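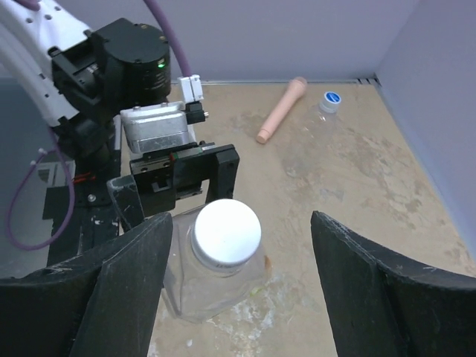
Maintenance and Re-commissioning of the Nimley Two-Arm Bottle Cell
Achilleas Tsoukalas
Final project report, section 4 onwards

4. State of the cell at handover

The Nimley cell has two arms working over a shared table, each with a pair of black curved fingers on a linear rail. I took it over on 3rd January with a log showing 3645 grip cycles since the last full service. The log gave no record of finger alignment, so the first week went on measuring what was there before anything was adjusted.

Three faults were found. The left arm's fingers met at the tip with a step between them. The carriage on the same arm was stiff over the last part of its travel. The third fault was in Imon, the control program, which still held the closing position for an older set of fingers and stopped the motor too early on narrow objects.

The fingers are scratched along their upper edges. The scratches are shallow and I left them alone. A finger is only changed if the inner edge has a chip that catches a fingernail, and the inner edge must be checked on both fingers of a pair, as a new finger against a worn one brings the step back.

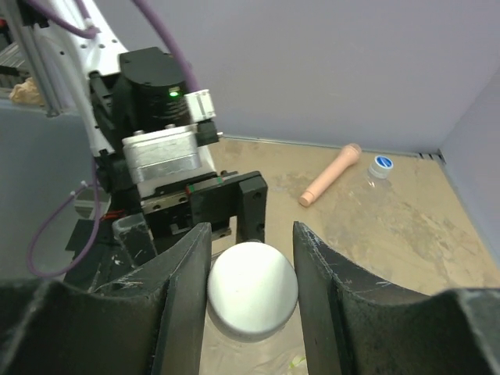 5. Rail and carriage

The stiff carriage was taken off the rail and both were wiped clean with a lint-free cloth. Old grease had collected at the end stop and gone hard. Fresh grease (Zarei, light grade) was put on in a thin film and the carriage was run by hand over its full length 12 times before the motor was connected again.

The order of refitting matters. The rail screws are tightened from the middle outwards, then the carriage, then the finger bracket. On the first attempt I did the bracket before the carriage and had to start again. The cable loop must have enough slack for the wrist to reach its end position — this was checked with the power off by moving the wrist slowly both ways.

6. Closing position and grip force

The closing position is found by jogging the fingers together at low speed until they just touch, then reading the value from Imon. The left arm read 820 encoder counts at contact. This was saved as the new zero and the opening limit was set from it.

Force was then set on the objects the cell has to handle. A thin clear bottle is the hardest of these. It gives way before the motor current rises much, so the current limit cannot be the only stop. I added a position limit as well, and whichever is reached first ends the move.

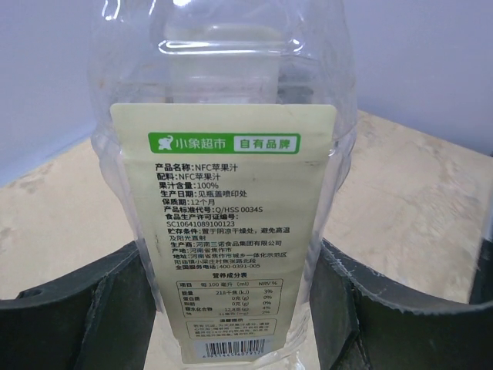
Vision was left until the mechanical work was done. The Zestelent detection routine we were given looks for the outline of an object against the table, and clear plastic gives it very little outline to find. Lighting changes helped only slightly. What worked better was to use the printed parts where an object has any. The apple juice bottle has a cream label with a green banner near the top and a barcode at the foot, and the edges between these areas are strong enough to give both a height and a centre line. The smallest print blurs near the bottom of the label, but the routine does not need to read it. For bottles with no usable label the cap is used instead, and the grip is planned from its centre.

7. Neck grips

A neck grip is planned with the wrist tilted so that the cap faces the camera. The fingers close below the cap, on the clear part of the bottle. The approach is in two moves: a fast move to a point clear of the bottle, and a slow one along the line of the neck.

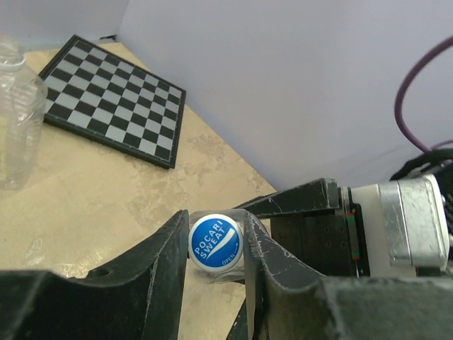

The slow move was first set too short, and the fingers arrived while the wrist was still settling. Lengthening it cured this at the cost of a longer cycle. I also lowered the closing speed for neck grips only, through a separate entry in the Imon settings file.

8. Acceptance run and checks

The acceptance run was 100 grips shared between the two arms, with the finger step measured before and after. No change in the step was measured on either arm. The following checks were added to the log sheet for the next user:

Finger tips level with each other, inner edges free of chips.
Carriage moves freely by hand with the power off.
Rail and bracket screws tight.
Cables clear of the rail through the full wrist range.
Contact value in Imon agrees with the saved zero.

The right arm has not had its rail cleaned. Its carriage was free when tested and I did not want to disturb it before the run. It should be done by the end of July, with the closing position read again afterwards.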